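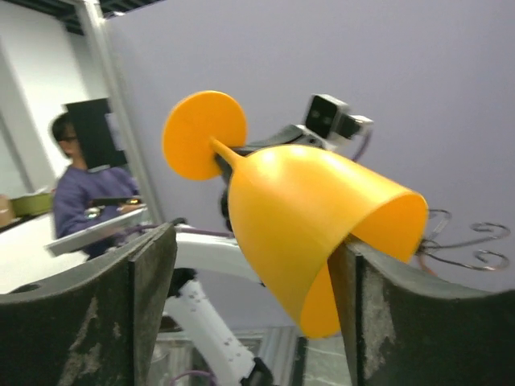
Proof of reserves, Boria export, second pass

Tue 7 May. Bench notes, Illia. Picks up from the page where Larysa and I gave up on the import script.

What Boria says: every customer balance is in the tree, the root is public, any customer can check their own leaf, and the coins held are at least equal to the total at the root. Hultside signed a letter to go with it. The letter is two pages long and most of that is about what the letter does not cover. I read it again this morning with coffee and still can't find a sentence in it that says Hultside looked at a customer record.

What I want to find out: how wrong could the customer total be before anybody outside would notice? The sales deck answers a different question (is my leaf in the tree), and I keep seeing people in meetings slide from one to the other.

Setup

Used the local copy of the verifier, same version as on their site as far as I can tell. The build doesn't match byte for byte. Pylyp thinks it's a timestamp thing. Probably. Writing it down anyway, I don't want to find out in September that we tested something else.

Fake ledger with 2,000 accounts, made by Larysa's generator. Spread of balances is meant to look like a small retail exchange: lots of dust, a long thin tail, a few big ones. All made up, no customer data on this machine. Tree built with Boria's own published builder and not with ours, so that nobody can say we fed it something odd.

Coins side is faked with test addresses on Sulis. Sulis was down for part of the morning again so the address checks are late and I did the tree work first.

Run A, clean ledger

Nothing touched. Root total matches the ledger total. Every inclusion proof I asked for came back good. Fine. This is the demo, and the demo works.

Run B, drop some accounts

Took 200 accounts out of the ledger before building. Total goes down, root is perfectly valid, verifier is happy. Of course it is. The only people who could catch it are the owners of the dropped accounts, and only if they go and look. They would get "record not found, please try again after the next snapshot," in gray, on the same screen where you would see it if you had signed up after the cutoff.

Nothing here is a surprise and it's in every paper on the subject. But the wording on that screen is bad. A customer who has been left out on purpose sees the same text as a customer who joined late. I would want the two to be told apart, and I would want the first one to be given something they can save and show to a third party. At present they get nothing signed. It's their word against the exchange.

How many customers check? Lacey asked Boria on the call and was told that "engagement is strong." Asked again by email. No number yet. If the true figure is tiny, and the exchange can see who checks (it can, you have to be logged in), then dropping the sleepy accounts is close to free. I don't say Boria does this. I say the method would not show it.

Run C, negative balances

This is the one I expected to fail right away, and it didn't, quite.

Put in one account with a big negative balance. The builder refused: "balance must be non-negative." Good. Then I patched the check out of the builder and built the tree anyway. An exchange that wants to cheat is not going to be stopped by a check in its own copy of the builder.

Verifier result: passes, for nearly every leaf. It fails only when the negative number turns up as a direct sibling of the leaf being checked. One level up, where the sum of the pair is still negative, it passes. Reran it 3 times to be sure I hadn't left an old root in the cache. Same each time.

So the sign check sits on the leaf level only. The intermediate sums are hashed but never tested for sign. That is a real hole and a cheap one to fix, a line or so in the loop. Orysia says the original write-up of the method does say to check at every level and somebody simply didn't carry it over. I haven't looked at the write-up myself so I'm leaving that as "Orysia says."

One caution against myself: I patched the builder by hand, and it's possible I broke something else on the way and the verifier should have caught that too. Pylyp is going to redo the patch from a clean checkout without looking at mine. Until he has, this is one person's result.

Run D, margin accounts

Less sure what I have here.

Boria's notes say margin loans are "netted at the account level." I read this to mean that a customer with coins on one side and a loan on the other shows up as the difference. If so, the total at the root is what Boria owes after loans, and the loans are only as good as the people who owe them. On a calm day that's fine. On the kind of day when somebody would actually want a proof of reserves, less so.

Tried to model it with Larysa's generator, but I had to guess at the loan sizes and the answer is mostly my guess coming back out. Not going to quote it. Struck the chart from the draft. If anyone finds the chart in the shared folder please don't use it.

Question for Boria, in plain words: is a netted account floored at zero, and if so, where does the shortfall go? Lacey to send.

Coins side, once Sulis came back

Signed messages from the test addresses all check out. Again, the easy part. A signature says that somebody could use the key at the time of signing. It doesn't say the coins belong to Boria, or that they weren't there on loan for the afternoon. The snapshot time is announced ahead. I asked why. Answer was that customers like to know. I'm sure they do!

Some of the coins sit with Hrytsenko, the custodian, and for those there's no signature at all, only a balance statement from Hrytsenko which Hultside "obtained." From whom? If it came through Boria, it's a piece of paper Boria handed over. If it came straight from Hrytsenko, say so in the letter. Changing one verb would settle it.

Didn't get to the question of one set of coins standing behind two products. The addresses for the savings product aren't published, so I don't see how anyone could check from outside.

Talk with Orysia, after lunch

She thinks I'm being hard on it. Her point: before this there was nothing, only the exchange's say-so, and a weak check that a few awkward customers run is still worth having. She also points out that the regulator's draft guidance, as she reads it, treats this sort of proof as a disclosure and makes no claim that it's an audit, so I'm complaining about a thing failing at a job it wasn't given.

I half agree. My trouble is with the badge. The badge on the home page says "fully backed, independently verified." Take the badge down and I'd have a much shorter list. A customer reading it isn't going to read the two-page letter, and the letter takes back nearly everything the badge says.

She said put that in the report, then. I will, though I suspect it'll get softened to "messaging could be aligned" by the time it goes out.

Where we are

Inclusion proofs: do what they say.
Left-out accounts: can't be seen from outside, bad wording on the not-found screen, nothing signed for the customer to keep.
Negative sums: hole above the leaf level, waiting on Pylyp's repeat.
Margin netting: don't know. Waiting on Boria.
Custodian coins: rest on a statement, source unclear.
Snapshot date known ahead: would like at least one at a random time.

Not written up yet and shouldn't be mentioned outside the team: the negative sums thing. If it holds, Boria gets told first and gets time to fix it. Lacey has the contact. Please don't put it in the chat channel, half the guests in there are from other exchanges.

Loose ends

Build mismatch, see top. Pylyp.

Larysa's generator makes account names that sort in the same order as the balances. The builder shuffles so it shouldn't matter, but I never confirmed that it shuffles. I only read the comment in the code saying so. Check this before anybody leans on Run C, since which leaf sits next to which is the whole point there.

Somebody needs to ask for the old roots. The site only keeps the latest. If earlier ones are gone, then a customer can't go back and compare, and Boria could quietly swap one out. I saved today's root to the folder, with the page as it loaded.

Also the verifier prints "Verified!" in green before it has finished loading the root. Blink and you miss it. I saw it on the slow connection, pulled the cable halfway through, and the green stayed up. Not sure what to call that one. Filed it under display for now, Orysia wants it higher.

Added later: Pylyp has his clean checkout working and gets a failure on the direct sibling, same as mine. Hasn't tried one level up yet. Left the machine running for him, please don't reboot it.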